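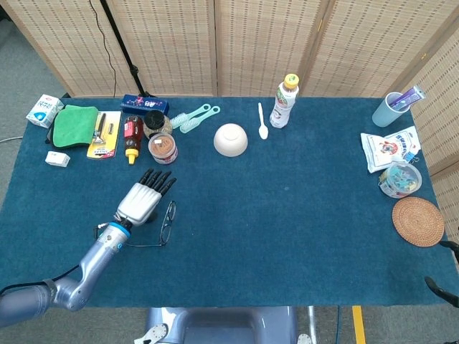
I have been putting off the hall closet since we moved to Castitz, and last month I finally emptied it. My rule for this kind of job is that everything comes out and goes on a table before any of it goes back, because if I sort inside the closet I just push things to the other side. You end up with odd neighbors that way. The two mint-green hairbrushes landed next to a round jar of brown powder, the red sauce bottle was lying on its side, and my glasses were folded on the teal cloth with everything else. The glasses don't belong to any pile, of course. They are what I put down when I need to read small print up close, and then I spend the next while looking for them.

The closet is 18 inches deep, which is too deep for small things and too shallow for the vacuum. The people who lived in the apartment before us put in 5 shelves. I took one out the first week so coats would fit, and then never hung any coats in it. It turned into the place where a bag from the store gets set down and stays. That is how food got in there. We have a kitchen with cabinets, and they aren't even full.

I did the sorting in the evening after dinner, which was a mistake. I thought it would take an hour and it took until almost eleven. If I did it over I would start right after breakfast, when I still care where things go.

The piles I used were kitchen, bathroom, cleaning, and leave the house. I used to have a pile called "decide later" but it went back in the closet every time, in the same box, so I dropped it.

Kitchen was the easy one. The sauce and the jars went into the cabinet over the counter. I check dates on anything I can't remember buying. One can of soup was three years past its date, so out it went. I also found a bag of Nununer rice crackers that I bought for a road trip we ended up not taking. They were still good and I ate some while I worked. The white bowl went with the other bowls. I keep spare ones upside down so they don't collect dust, a habit from my mother's house, where the open shelves were right over the stove.

Bathroom took longer. We have one narrow drawer and one shelf behind the mirror, and both were already in use, so something had to leave before anything else could come in. I threw out old travel shampoos and a comb with missing teeth. The razor was still in its yellow packaging, and I left it that way. Once a new razor is open it gets used for everything and then there isn't a new one. The brushes both stayed. One is for the bathroom and one is for my bag.

Cleaning is mostly cloths. I have more microfiber cloths than I need, but the bright green one is for glasses and screens only, and I'm strict about that. The others get used on counters and pick up grit. If you wear glasses you already know what grit does to a lens. I fold the green one and keep it on the top shelf now, away from the rest.

The leave-the-house pile filled one grocery bag. Most of it was small empty boxes. I keep boxes in case I have to return something, and then I keep them for years. I flattened those and took them down to recycling. Two picture frames and a desk lamp went to the donation shelf at Sengar, the thrift store by the bus stop. They take things in the morning up to noon, and they don't take anything with a cord unless you test it in front of them, so bring a bulb if you are bringing a lamp.

For the closet itself I bought three plain bins from Geton. They come in gray or white and I got gray. They fit the shelves front to back with a little room behind, enough for the extra light bulbs. I put a strip of masking tape on each one and wrote what goes in it with a marker. I've tried printed labels before and they curled up at the corners by summer.

The shelf I took out went back in, at a lower height than before, so the tall bottles fit above it. I had saved the screws in an envelope taped to the back of the shelf. The bottom of the closet is still open. The vacuum doesn't fit there standing up, but it does with the handle off, so that's where it is for now. The linen cabinet is next, probably in November.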